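Gallery: Taking Workstations Apart with Tusard

August 5, 2025
By Ulla Engebretsen

Tusard is our study of robot disassembly of used office computers. We wanted to know how much of the job one arm can learn from people guiding it by hand, with no model of the machine given in advance. Over the past year we recorded 1,817 guided runs on 50 computers. Each run covers one step: release a latch, lift a card, pull a drive in its carrier.

The policy is trained in two stages. The first stage uses every run and learns to reach and line up. The second uses only the last few inches of motion before contact, taken from the wrist view. We call this split Gulus, after the script that first did the cutting.

We tested on 13 computers that were not in the training set, with 600 attempts in all. Drive carriers were the easiest part. Expansion cards were harder, mostly when the fingers had to come in beside a heatsink or a cable. Memory modules gave the most trouble, and we do not think the current fingers are thin enough for them.

Two things helped more than we expected. Mixing up the order of the steps during recording kept the policy from assuming a part was already gone. Turning the chassis between runs also helped, and it cost us only a few extra minutes a day.

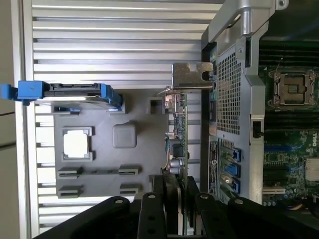
Color turned out to matter as well. On many of these machines the parts meant to be moved by hand are blue, and the policy picked up on that early. When we converted the wrist video to gray, it still found the drive carriers but often missed the slot latches. We are now training a version with random color changes to see how much of that loss can be recovered.

The next round of recording starts in September and will add small desktop cases. The write-up, with Giannakopoulos as first author, covers the failed attempts in more detail.

Recent galleries
Hevura: Sorting Mixed Cables
Finger Shapes for Narrow Slots
Recording by Hand: Our Bench Setup

Contact the lab | Copyright 2025 | Back to top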